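Desk has become a medicine cabinet, chemist and drinks station. Where do I start?

stindero_steve
15 Jun 2023 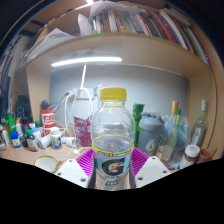
I work from the box room, and over the winter I had a cold, then a back thing, then the other cold. Each of them left something behind on the desk. I have now reached the stage where I put my tea on the windowsill and lean across to get it.

The problem is that every item has a case for staying. Tablets I'm meant to take with breakfast, tablets I'm meant to take with food (different ones), hand cream, the bowl, which is where paper clips go to meet coins. Then there's the Gatorade bottle. I keep buying the stuff for after five-a-side and then keeping the bottle, on the grounds that it's a perfectly good bottle.

My wife says bin the lot. I'd like a second opinion, preferably a softer one.

pluklow
Re: Desk has become a medicine cabinet

Your wife has given you the softer opinion.

Take everything off. Everything. Put it on the bed so that you can't go to sleep until it's dealt with. Then check dates. I did mine last December and found cough mixture older than my car.

Obsa Demissie
Re: Desk has become a medicine cabinet

Don't bin the lot, please. Anything medicinal that's out of date goes back to the pharmacy, they take it over the counter. Not down the sink, and not in the kitchen bin either.

For what stays, I'd get a shallow tray. A tray makes a mess look like a decision. Mine is a Pekulmont one, 40 cm long, and the rule is that if it doesn't fit on the tray it lives in the bathroom cupboard.

peng_in_the_attic
Re: Desk has become a medicine cabinet

Obsa, I disagree about the bathroom. It's steamy in there and most packets say to keep them somewhere cool and dry. Top shelf in the bedroom, or a kitchen cupboard well away from the cooker. High up if small people visit.

Also against trays. I had a tray. I then had a full tray and a full desk.

Obsa Demissie
Re: Desk has become a medicine cabinet

Fair point on the steam, I'll give you that one. You can prise the tray from my cold hands.

stindero_steve
Re: Desk has become a medicine cabinet

Small people do visit (nephew, four, climbs like a goat), so high shelf it is.

Nothing from anyone on the Gatorade bottle, I notice. The yellow cap screws on properly and it stands up by itself, which is more than I could say for the flask I paid good money for.

Tekle Sisay
Re: Desk has become a medicine cabinet

It's a drinks bottle, Steve. It goes in the recycling with the cap on and you get another one next week, as you've just told us you do.

pluklow
Re: Desk has become a medicine cabinet

Seconded. One on the desk is a drink. Two on the desk is a collection.

peng_in_the_attic
Re: Desk has become a medicine cabinet

I'd let him keep one. They're handy for watering plants if you put holes in the lid. Whether he owns a plant is another matter.

And what about the cables? I have yet to see a desk like this without cables. Tape them along the back edge before anything goes back on, or you'll be standing bottles on them and wondering why they fall over.

stindero_steve
Re: Desk has become a medicine cabinet

There are cables. I had hoped to get through this thread without them coming up.

Update, 40 minutes in: everything's on the bed. Two carrier bags so far, one for the pharmacy and one for recycling. I've found a small key that fits nothing in the house. The bowl is staying, and the coins in it came to almost enough for a Gatorade.

Tekle Sisay
Re: Desk has become a medicine cabinet

Do not buy the Gatorade.

Obsa Demissie
Re: Desk has become a medicine cabinet

Try the key on the shed window lock. And wipe the desk down while it's clear, you may not see it again until Christmas.

stindero_steve
Re: Desk has become a medicine cabinet

It was the shed window. Off to find a cloth.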